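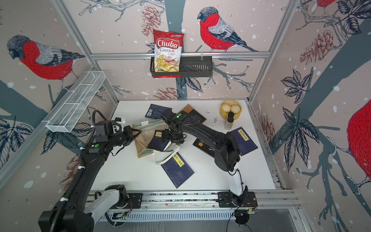

Okenon calls its two-arm bench cell "ready for the work you have," and we wanted to know whose work they meant. The price list puts it in the same bracket as machines that sort identical boxes all day. The packing demo is a harder sell. It puts one gripper on the edge of a crumpled paper shopping bag, the other over the middle of the table, and a handful of dark-covered books lying at whatever angle they like. That is closer to a real packing counter than most vendors dare to go, and we give them credit for it. It is also where our doubts began.

What you get

Two black arms on a shared aluminum rail, a white tabletop, the aluminum enclosure, a fixed overhead camera and a small camera at each wrist. The hanging baskets are extras. The base unit ships in two crates, and the Skevden mounting kit is listed separately even though you can't install the arms without it. We think that is a cheap trick at this price. The patterned wall covering is optional too. Okenon says a busy background is a fairer test of the vision software than a plain gray one, and we agree, but that's an argument for their lab and hardly a reason for a customer to pay for birds.

Bags

Soft bags are the headline feature, so we spent most of our time there. The sales sheet says the cell will "open, hold and load common retail bags." Common is doing a lot of work in that sentence. Paper bags with fabric handles fold in on themselves, and jute totes sag in a different direction every time you set one down. 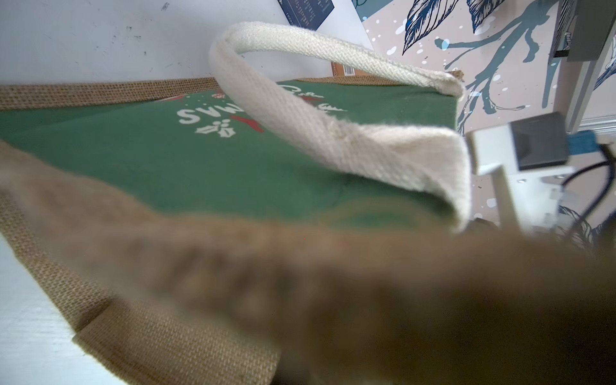

Ebony Cosgrove ran the bag tests for us and her notes are blunt. The wrist cameras are good when the gripper is a little way off, and woven fabric comes through with plenty of detail. Get in close, which you have to do to lift anything, and the near side of the bag turns into a brown blur across the lower half of the picture. The fixed camera is supposed to make up for that. Sometimes it does. When an arm is leaning over the bag, it has the same problem a person would have looking over somebody's shoulder.

The brochure claims 500 bags without a stop. We asked to see the log and were sent a summary, on one page, with no bag types listed. Darcy McPhee asked again in March and got the same page back. Until somebody shows us the full record, we'd treat that number as advertising.

Two arms or one?

This is the real question for most buyers. Okenon also sells a single-arm version, and the second arm adds a good deal to the bill. 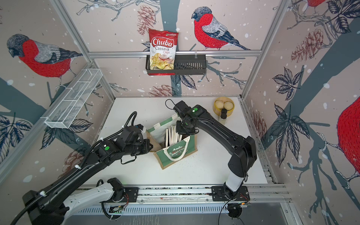

For a bag that needs holding on one side while something goes in from the top, two arms make sense. We couldn't find much else in our own shop that needed both. Tipene McPhee tried a fixed clamp with one arm, using a Nindach bag stand we already had, and on stiff paper bags he couldn't tell the difference in the results. On floppy totes he could. If your line is mostly cartons, save the money.

The arms also get in each other's way at the middle of the table. The software handles this by making one wait — safe enough, but slow to watch, and it eats into the speed you thought you were buying.

Books and other flat things

Flat pickup is the weak spot. A thick paperback tilted up against something gives the fingers an edge to work with. A thin one flat on the table gives them nearly nothing.

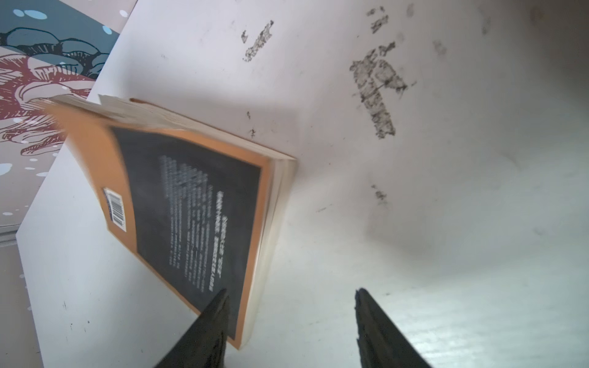

The fingers themselves are plain black and fairly narrow at the tip. Spares come in packs of 15, which tells you something about how long Okenon expects them to last, though the manual doesn't give a figure. The white tabletop shows every dark smudge. Ask what cleaner is safe on it before you sign. We asked twice.

Support

Ghada Chamoun at Donnelly, the regional dealer, answered our calls quickly and didn't oversell. The service plan covers 50 hours of remote help a year. After that you pay $145 an hour, billed in full hours, and setup calls count toward the total. Tegan Treloar, who keeps our books, circled that line in red.

Should you buy it?

Rent first if Donnelly will let you. Bring your own bags and your own awkward stock, and stay in the room for the whole trial. The hardware is solid and the demo is more honest than most, but the claims on the sales sheet run ahead of anything we were shown on paper. Okenon says the full bag log will be posted on 15th September. We'll update this page if it is.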